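Home | Bench notes | Prints | Scanner log | Sound | Contact

Jun 12, 2024
By the print bench

Print this page | E-mail this page

Alcantara, reel 3 again. Took it off the rewinds this morning and put it on a bigger core, the old one was crushed on one side and the whole reel was winding with a bump. Length by the counter 845 ft, matches the can. First time anything has matched the can on this job.

Smell: a bit of vinegar, more than reel 2, less than the trims. Strip in the can overnight, will read tomorrow. Shrinkage gauge says it's OK for the Trovis but only with the sprocketless path. Do NOT run it on the old projector to "have a quick look". I know. I wanted to too.

Head end: leader is not original. Somebody cut in a countdown from another picture, different stock, base side up. Left it on but flagged it. Don't count it in the frame total.

Before I go further, copying over the loose May pages so they stop living in the drawer. 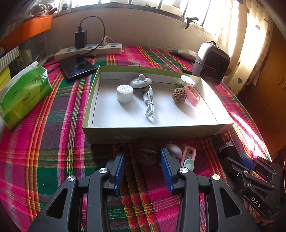

GULEN, May. Pick-up of the prints. Cans were in the old cinema, under the stage, cold and dry, could be a lot worse. Rust on lids, not inside. Labels half gone. One can marked Alcantara on the side in grease pencil and something else on the lid, turned out to be the lid that was wrong. Second can same hand. So the pencil is the thing to trust, lids have been swapped around for years.

Tape on every can. Took it off there and not back here, which was a mistake, glue all over my gloves and then all over the first can.

No paperwork except a booking card. Card says the print went out on hire and came back "worn, 2 joins" and then "worn, many joins". Fair description. Would like to know where it went in between.

Asked about a negative. Answer was no, then maybe, then a different film entirely. Leave it as no.

Also asked about the sound discs mentioned on the card. They were thrown out. OK.

End of May pages.

Back to the bench. Inspection reel 3, in order as I came to it:

- Perf damage from the head for a long stretch, sound side mostly. Nicks, not tears. Repaired the bad ones with perf tape, both sides.
- Cement splice in the station scene lifting. Remade it. Lost nothing, there was enough overlap.
- Tape splice right after it, ancient, oozed. Cleaned and retaped. Takes forever, bring a book.
- Scratches base side, long, straight, black on screen. Wet gate will take most.
- One green scratch in the emulsion through the whole dinner sequence. Wet gate will not take that.
- Cue marks: the usual corner ones, then another set scraped in by hand, then a third set in ink. Every projectionist had his own idea. Leave them all for the scan.
- Missing: the shot where she turns from the window. There is a jump on the sound so it's a break and not an edit. Reel 3 of the other print might have it. Check. 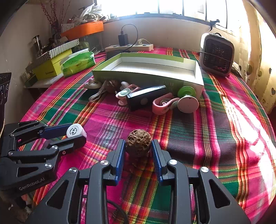
Open box lid on the plaid cloth, sun on the right.

Trovis. Cleaned gate, rollers, PTR cleaners washed and dried overnight. Focus drifted last time after lunch, it's the lamp house warming up the plate. So: lamp on first, coffee, then focus. Focus on grain, not on the image, I keep saying this and then doing the other thing.

Test runs on reel 3, 5 of them, all from the same start mark:

Run 1: dry, normal speed. Weave, side to side. Scratches as expected.
Run 2: dry, slow. Weave worse?? Tension too low at the take-up.
Run 3: tension up a notch. Steady. Splices click going through but no jump.
Run 4: wet gate. Base scratches nearly gone. Bubbles at each tape splice.
Run 5: wet gate, slow over the splices by hand. No bubbles. Boring but that's the one.

Will do the whole reel as run 5. Means an entire day standing next to it. Somebody needs to cover the phone.

Trikix crashed twice on import. Not the files, it chokes if the folder name has a space in it. Renamed with underscores, fine. Also it wants to stabilize by default, turn that OFF, it reads the train going past as camera shake and slides the whole station sideways. Very funny to watch, useless. The checkbox resets itself on every new project so look each time. Wrote it on the monitor with tape.

Frame order: Trikix numbers from zero and the Trovis numbers from one. So every note in this book is scanner numbers unless it says T next to it. If you find an old note of mine without a T that is off by one, it was me, sorry.
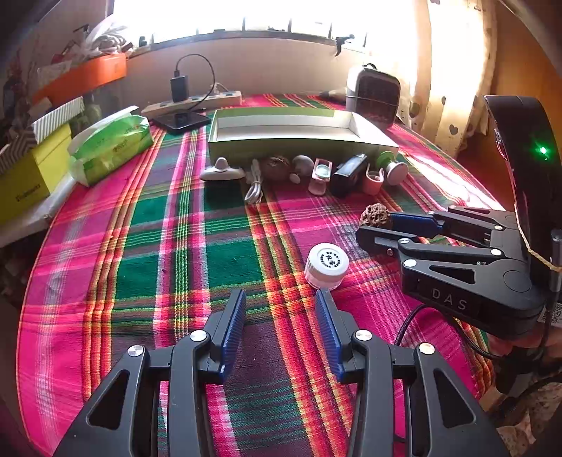
Color on reel 3 is the real trouble. Cyan layer mostly gone, yellow going, so everything leans pink. Faces, sky, the train, the curtains. Pulled it back in the grade as far as it will go and the skin comes right before anything else does, then the shadows turn a nasty red brown. What I want on the grading desk is something with strong color that I know by eye, to reset between shots. A woven plaid would do it, magenta running next to dark green next to yellow, the stripes crossing so you get the mixes as well. On a faded stock like ours the magenta would hold up and the dark green would be mud. Ten minutes of staring at a pink film and you stop seeing pink, then you overcorrect and it all goes swimming pool. Take breaks.

Tried matching to reel 2 which is less faded. Works for the exteriors. The dinner sequence is lit by lamps and was warm to begin with, and no way to tell how warm. The other print is the same stock, same lab by the edge marks, and has gone the same way, so no help. Went for a conservative grade, left it a bit on the warm side. Write this down in the report, what is guess and what isn't. Saving the ungraded scan seperately, always, no matter how full the drive is.

Sound. Optical track is fine apart from the perf repairs, where the tape edge sits over the track for a few frames, you hear a thud. Trim the tape on the next pass. Hiss is hiss, leave it. There's a line in the dinner scene I have now heard a hundred times and still can't make out. Subtitles on the other print say something about a bicycle. It is not about a bicycle.

To do:
read the strips, write the number on the can AND in here
reel 3 other print, find window shot
order perf tape, down to the last roll
10 new cores, big ones
full wet gate run, reel 3
ask if Gulen still has the posters
put the tension setting on the Trovis card, top line
backup drive B is nearly full, don't start a scan to it

Left reel 3 tails out on the bench shelf, flat, lid loose. Please dont close the lid.

Print this page | E-mail this page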